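Careers | Sites | Projects | Apply

Hand and Cell Maintenance Technician (Retail Handling Cell)
MacLeish, Lilton site. Full time, day shift.

MacLeish operates a two-arm produce handling cell at its Lilton site under the Clutlow project. Both arms carry multi-finger hands, and the cell works with a stocked produce stand and plastic shopping baskets. The technician will have charge of the hands, the wrist cameras, the head camera and the layout of the cell.

Scope of work

Setup. Position the stand, baskets and stock to the layout sheet before each run. Check the clearance of each hand against basket rims, handles and cart rails at low speed. Verify the wrist camera views against the stored references and correct the mounts where they have shifted.

Hand care. Inspect finger pads and coverings at the start of each shift. Pads are replaced at 2000 grasp cycles, or earlier if the surface has lifted. Full hand service is due every 200 operating hours and covers tendons, joint play, connectors and pad calibration.

Cable care. Check external cable loops at both wrists through the full range of motion. A loop that can reach a basket handle or a stand divider must be re-dressed before the arm is enabled.

Views from the wrist and head cameras, produce and basket work: 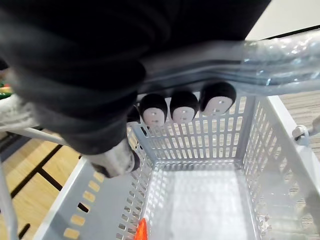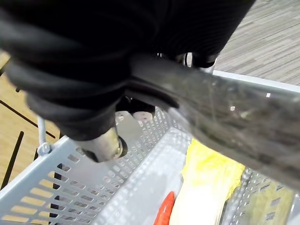
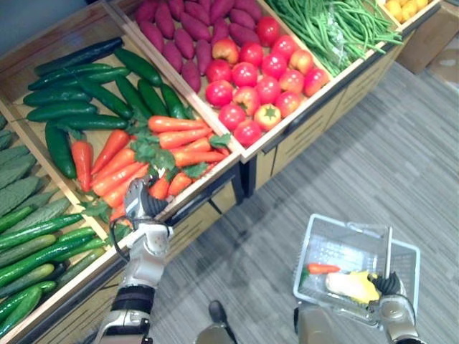
Fault repair. Diagnose lost pad signal, finger stall and slip on smooth handles. Swap a hand at the wrist flange within 15 minutes, run the zeroing routine and log the serial numbers of both units. Bench repair of the removed hand follows on the same shift if parts are in stock. The spares cabinet holds 144 line items, and the technician keeps its reorder list.

Requirements

Two years of hands-on work with robot arms or comparable electromechanical equipment. Ability to read wiring diagrams and trace an intermittent fault with a meter. Soldering of fine-gauge wire. Working knowledge of lockout procedure. Basic command line use for log retrieval and camera checks.

Experience with tactile sensors or tendon-driven fingers is useful but can be taught. No degree is required.

Applications

Send a resume and a one-page account of a repair you carried out yourself, including the fault, the tests made and the parts changed. Address it to Vasylyna Semeniuk, Cell Operations. Shortlisted applicants will complete a paid bench test at Lilton on a Friday: one hand, one fault, full tool set.

This site uses cookies to save your application progress. Accept | Settings

© MacLeish | Contact Cell Operations | Back to top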